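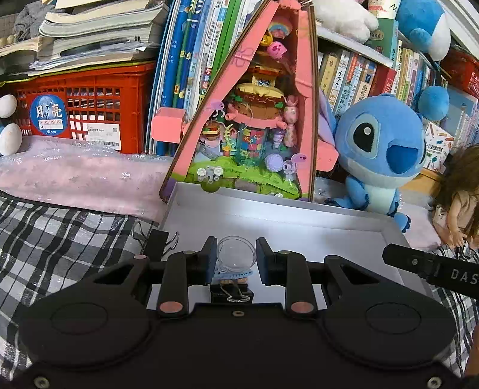 Sota Onishi told us he had given up on evening Japanese classes twice before he enrolled at Hayashi, once over the parking and once over the homework. He has now finished four terms and asked us to mention that the parking here is free after 5 pm.

About Hayashi Language School

Hayashi teaches Japanese to adults and teenagers in Illton and the towns nearby. Hideaki Arai started the school in the front room of his house with one class of beginners. We moved to the old bank building on Pirthorpe Road on 28 March 2022 and have four classrooms there, plus a small kitchen and a library of 2615 books, manga and graded readers that enrolled students can borrow.

Classes

Terms run for 12 weeks. No class has more than eight students. Beginners learn hiragana in the first fortnight and we stop using romanised spelling after that. Evening classes suit most people with jobs, and the teenage group meets straight after school.

We also run a conversation hour for anyone past second term – no textbook, and you can bring your tea in. Students from our Istville classes are welcome at it too.

Placement and fees

If you've studied before, come in for a 30 minute placement chat. It is free and there is no written test. Fees are payable by the term and cover the workbook. Concession rates apply to pensioners and full-time students.

The office is closed from mid-December until the new year. Library books borrowed before the break are due back in the first week of term.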